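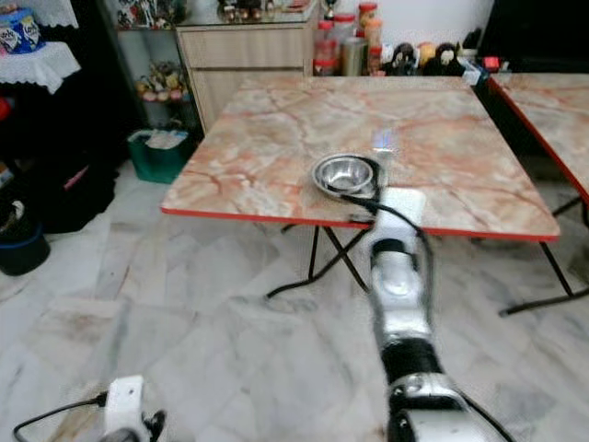

Software update: new grasp planner now on both arms

The new grasp planner went onto the two-arm robot at Vetcombe on Fri 4 February, replacing the version we had been running since the middle of last year. Both arms now use the same build. Anyone still working from the old branch should move across before starting new task scripts, as the message format for grasp candidates has changed and the old one will be dropped in March.

The main change is in how the planner treats shiny objects. Stainless steel bowls have been a weak spot for a long time. Depth readings from a polished interior are patchy, and the old code filled the gaps with a flat surface, so it would sometimes propose a grasp in the middle of the bowl where there was nothing to hold. The new version ignores depth inside the rim, fits an ellipse to the rim in the colour image and takes its height from the tabletop plane. Patterned tops such as marble print gave the plane fit no trouble in testing, although glare spots still need to be masked out first.

Bhuiyan, our simulation package, was used to generate 2,000 bowl placements, half of them within a gripper's width of the table edge. The planner returned a usable rim grasp in all but 71. Most of those failures came from the collision checker, which rejected approaches that would have cleared the table. We have left its margin alone for now and would sooner have it refuse than clip an edge.

Cables are the other open item. The arm model includes the links and joint housings but not the external cable, so the planner can't tell when a loop is lying over the table or against an object it is about to lift. A rough fix is in testing. It treats the cable as a chain of short capsules and updates their position from the head camera every 220 milliseconds. That is fast enough for slow approaches but not for a regrasp, and it loses track when the cable passes behind the forearm.

Logging has also been tidied up. Each attempt now writes the chosen candidate, the rejected ones and the reason for each rejection to a single file, which opens in the Vateo viewer without conversion. Files from the old planner will need the import script in the tools folder.

Work on folding-table edges and narrow shelves comes next, under the Prirnimgate project.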